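Nollura Table Services – Belport site
Minutes of the floor and automation meeting

Date: June 16, 2025
Place: upstairs break room
Present: Hae-won Yang (site manager, chair), Philomena Zakaria (clearing and sorting), Kasun Seneviratne (automation), Jong-dae Sun (wash line), Murali Suvarna (scheduling, minutes)

1. Last minutes
Accepted with one correction. The second drain repair was on the wash line side, not in receiving.

2. Where the robot work stands
Kasun reported. The two-armed unit is still on practice tables and has not handled customer returns. Current work is clearing cloths and leftover small items off plates before the plates go to the racks. Hard, flat items are going well. Cloths are slow. A cloth that is twisted up gives a different grip every time, and the arm sometimes takes hold of the plate rim along with it. When that happens the operator stops the run and resets by hand.

Philomena asked what happens with a cloth that has cutlery rolled up inside. Kasun said the unit has no reliable way to tell yet. Agreed that rolled cloths stay with the hand clearing team until further notice.

Jong-dae asked for the target number again. It is 700 plates a shift for the first stage. The best practice shift so far was 525. Hae-won said the hand clearing team's average last month was 822 and that she does not want the two numbers posted side by side on the board, as the practice plates are set out in advance and the real returns are not.

3. Jobs and hours
Hae-won repeated what was said at the all-hands. No one on clearing loses hours this year because of the unit. From October, 2 positions on the late shift change from clearing to cell operator. They will be posted inside first, at the operator rate.

Philomena said people on late shift have heard three versions of this and want it in writing, including what happens to someone who tries the operator job and wants to go back. Hae-won said there would be a return period but the length is not settled. Philomena asked that the posting not go up until it is. Agreed.

Murali raised the rotation. At present clearing staff swap with racking every two hours to rest their hands and wrists. If the unit takes the easy plates, the people left on clearing will get the rolled cloths and stuck-on items all shift. Jong-dae said racking also gets harder if plates arrive at a steady pace with no gaps. He would rather see the swap kept as it is, with the cell added as a third stop. Kasun had no objection as long as each person has done the stop and reset training. Murali to draft a rota on that basis.

4. Training
The first two sessions were too long and too much of it was slides. Kasun will cut the talk and have people at the table sooner. Philomena asked for the step cards in larger print – the present ones can't be read with gloves and a face shield on. She also asked that trainees be paid for the full session when it runs past the end of shift. Hae-won confirmed that they are, and will correct the time sheets from the last session.

5. Noise and floor space
Jong-dae reported that the wash line carts no longer make the turn by the Gokiddale racks without backing up. The racks will move toward receiving. Kasun to mark the new cart lane in yellow before the move.

6. Other business
The Sung gloves run small. Murali will order the next size up. The break room fridge is to be emptied on Friday.

Actions
Hae-won – written notice on the operator positions, with the return period; time sheet corrections
Kasun – larger step cards; shorter training plan; cart lane
Murali – draft rota with three stops; gloves
Jong-dae – rack move, with receiving
Philomena – collect questions from late shift and pass them to Hae-won 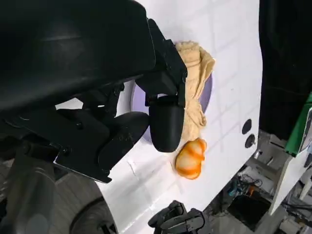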